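Andasel Technical Institute
Robot Programming by Demonstration
Handout 4: Recording by hand and by remote control

Course leader: Priya Sorensen
Issued March 9, 2021

4.1 Scope

This handout covers the two methods of demonstration used in the practical sessions. Students are expected to have read Handout 3 and to have completed the safety form before using the Coltska bench.

4.2 Guiding by hand

In hand guiding, the operator holds the arm and moves it through the task while the joint positions are recorded. The method is quick to learn and gives the operator a direct sense of the arm's weight and reach. Its chief drawback is that the operator's hands and sleeves may enter the wrist camera's view. A policy trained on such recordings may come to depend on them. Where hand guiding is used, the path should be recorded first and replayed without the operator, and the camera data taken from the replay.

4.3 Remote control

In remote control, the operator moves a leader device and the arm follows. Hands stay clear of the work area, and camera and joint data may be recorded together. Operators new to the method tend to close the gripper too early. Each student will therefore complete 22 practice runs before any recording is kept.

The operator should approach with the fingers open and correct the position of the wrist before descending. At this stage the wrist view may hold little more than bare table, with the objects at its margins.
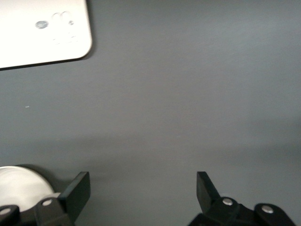 Uldis Venckus has argued that approaches of this kind ought to be kept in the training set even when they are slow, "as a robot that has only been shown tidy approaches will not know how to search". He would discard a run only where the operator has plainly lost track of the goal.

The course follows that advice with one limit: a run longer than 90 seconds is to be stopped and repeated.

4.4 Assessed work

Each pair will submit 200 accepted demonstrations of one pick-and-place task, divided equally between the two partners. Start positions must be varied between runs. Failed runs are to be labelled as such and stored separately; they must not be deleted.

A written comparison of the two methods, of no more than 600 words, is due in April. Marks are given for the reasoning, and a low success rate will not in itself reduce the mark.

Reading for the next session: Handout 5, sections 5.1 and 5.2.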